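Chapter 6
Keeping the Sun Off: External Shading

In this chapter
Why shade belongs outside the glass
Fixed and moving shade
Orientation, and the trouble with west
Wind, the enemy
Controls, and who gets to hold them

6.1 A warm introduction

Every building with a large window has, at some point in its life, been somebody's greenhouse. The architect wanted light. The client wanted a view. The sun, who was not at the meeting, wanted to heat a conference room until the carpet glue let go. What follows is usually a set of indoor blinds, an air conditioner the size of a van, and a long exchange of letters.

This chapter deals with the other approach, which is to stop the sun before it gets in. The idea is old. Shutters, awnings, deep porches and grapevines all do it, and people were using them for centuries before anyone thought to sell them with a warranty. What has changed is the amount of glass we ask them to protect.

Sunlight passes through ordinary window glass fairly easily. Once inside, it lands on floors, desks and people, warms them up, and is given off again as a kind of heat that glass does not let back out nearly so well. An indoor blind catches the light after it has come through. The blind gets hot, the air behind it gets hot, and the room gets most of the bill. A screen on the outside also gets hot, but it does its sulking outdoors. 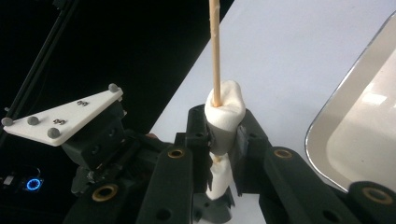

Students often ask at this point whether a pale indoor blind is as good as a dark outdoor one. It is not. A pale blind does send part of the light back through the glass, and on a mild day that may be enough to keep the peace. On a bad afternoon it will lose to almost any outdoor screen that is still attached to the building.

6.2 The Stinstead library

We will come back several times in this book to the public library at Stinstead, a building that got nearly everything wrong in an order that is useful for teaching. The reading room has 858 square feet of glass facing west. The original drawings showed a row of fixed horizontal fins above it, and these were built, and they look very handsome at noon.

The difficulty is that at noon the sun is nowhere near the west side. By 5 p.m. it is low, it is straight ahead, and it slides in under the fins as if they had been put there to frame it. Readers moved their chairs. Then they moved to the other side of the room. By September of the first year the western third of the floor was being used mainly by a rubber plant.

The lesson is plain enough that we will put it in a box.

KEY POINT
Horizontal fins work against a high sun. Vertical fins or drop screens work against a low one. Find out which sun you have before you order.

In the northern half of the world, a south wall gets a high summer sun and is the easiest to shade. East and west walls get the low kind. The north wall mostly minds its own business.
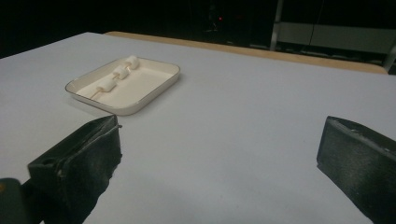

Figure 6.1 A table with a pale, matte top and a shallow tray.

6.3 Fixed or moving?

Fixed shade has one great virtue: there is nothing to break. It also has one setting. The angle that protects you in August is there in February too, when you would have been glad of the warmth.

Moving shade can be drawn back when it is not wanted. In exchange it brings motors, cables, guide rails, brackets and a service contract. For the library, two moving systems were priced. The Javura was a fabric drop screen running in side channels, with a motor in the head box. The Hladun used tilting metal slats on a rack. The fabric was cheaper and quieter. The slats let people see out, at least in stripes.

A third proposal, to plant climbers on wires under the name of the Costus Green Wall, was admired by everyone and would have been ready in time for the next generation of readers.

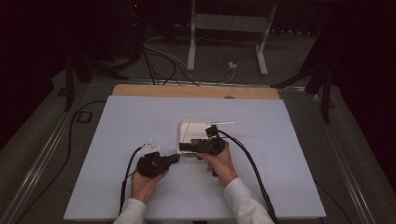
The choice came down to wind. A drop screen is, from the wind's point of view, a sail that somebody has kindly hung up. The screens on offer had to be pulled in when gusts passed 40 miles an hour, and the site sits on a hill. The slats could stay out longer – but they rattled, and a library is a poor place for rattling.

In the end the fabric won, with a wind sensor on the roof. The sensor added $3,000 to the price, a sum the owners disputed until they were shown a photograph of an unsensored screen in a neighbor's tree.

6.4 Before you read on

Worked calculations begin in Section 6.5, where we estimate the heat coming through a window with and without an outdoor screen. You will need the sun angle tables from Chapter 4 and a ruler. Controls are left to Section 6.8, including the wall switch, the timer, and the sad case of the override button that was fitted within reach of the public.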